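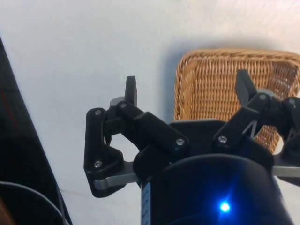

El turno de noche en Kanommont

Berhanu Worku llegó a la estación de Kanommont con el último autobús de la tarde y preguntó en la cantina dónde se cobraba. Le dijeron que los viernes, en la oficina de pesaje, y que llevara el carné. No tenía carné todavía. Se lo hicieron allí mismo, en una cartulina amarilla, con el número 174 escrito a bolígrafo.

El trabajo consistía en anotar los vagones que bajaban de la cantera de Gidey. Cada vagón traía una cifra pintada en el costado y él tenía que copiarla en un cuaderno, junto a la hora y el peso que marcaba la báscula. Desde las diez de la noche hasta las seis de la mañana. Le dieron una linterna, una silla y una estufa que solo calentaba por un lado.

El hombre al que sustituía le había dejado los cuadernos ordenados en una estantería. La primera semana, entre tren y tren, Berhanu los leyó. No había mucho que leer. Vagones, horas, pesos. A veces una palabra en el margen: niebla, perro, avería. En el cuaderno de noviembre, en la página del vagón 253, ponía: «Ha vuelto a bajar vacío. No lo digo más».

Buscó las páginas anteriores. El 253 bajaba una vez por semana y en la columna del peso siempre figuraba el mismo número, el del vagón sin carga. Los demás bajaban llenos. Miró también los cuadernos del año anterior y era igual.

Esperó a verlo. Pasó un jueves, pasadas las tres, el cuarto empezando por la cola. Berhanu salió con la linterna. La lona estaba atada con cuerda nueva por los cuatro lados, como en los vagones cargados. La báscula marcó el peso del hierro y nada más. Lo anotó.

Por la mañana se lo contó al encargado, que estaba desayunando.

—¿Lo has apuntado? —preguntó el encargado.

—Sí.

—Pues ya está.

—Pero va atado.

—Todos van atados.

—Va atado y no lleva nada.

El encargado se limpió las manos con el papel del bocadillo. Dijo que la cantera cobraba por tren completo y que un tren completo eran tantos vagones, llevaran lo que llevaran. Después dijo que hacía frío para estar tanto rato en la puerta.

Berhanu vivía en una habitación encima de la ferretería Jundari. La dueña le cobraba poco a cambio de que le subiera las bombonas a los vecinos. Tenía una ventana desde la que se veía la vía, y en su día libre, que era el domingo, la miraba sin ganas. Escribió a su hermana una carta en la que le hablaba de la estufa, de la comida y del precio de los zapatos. Del vagón no puso nada. Luego abrió el sobre, que ya estaba cerrado, y añadió al final: «Aquí hay un vagón que no lleva nada y lo tapan». Tuvo que comprar otro sobre.

La hermana contestó a las tres semanas. Contaba que la madre estaba mejor de la pierna, que habían vendido la cabra y que en la escuela faltaba un maestro. En la última línea preguntaba: «¿Has mirado debajo de la lona?».

No había mirado. Había dado por bueno lo que decía la báscula.

El jueves siguiente se puso el abrigo antes de que sonara la campana. El tren venía de Hireck esa noche, porque en la cantera estaban cambiando un desvío, y llegó con retraso. Subió por la escalerilla del 253 mientras el maquinista firmaba el parte. El nudo estaba bien hecho y le costó. Levantó una esquina y metió la linterna.

En el suelo del vagón, contra la pared, había un colchón estrecho y una manta. Encima de la manta estaba sentado un hombre mayor, con gorra, que se tapó los ojos por la luz.

—Apague eso —dijo.

Berhanu la apagó.

—Usted es el nuevo —dijo el hombre.

—Llevo dos meses.

—El otro tampoco subió nunca. Escribía mucho, pero no subía.

Le explicó que vivía en Gidey y que tenía a la mujer en el hospital de abajo, en la costa. El autobús costaba 100 por trayecto y el vagón no costaba nada. Los de la carga le dejaban uno libre los jueves y se lo tapaban por la lluvia. Volvía los sábados, con el tren de subida, que no se pesaba.

—La báscula marca vacío —dijo Berhanu.

—Será que no es muy fina.

El maquinista tocó la bocina. Berhanu ató la lona otra vez, con un nudo peor que el de antes, y bajó. Entró en la caseta, se sentó junto a la estufa y abrió el cuaderno. Escribió la hora. En la columna del peso puso el número de siempre. En el margen iba a poner algo, pero el vagón siguiente ya estaba encima de la báscula, el 363, y había que copiarlo.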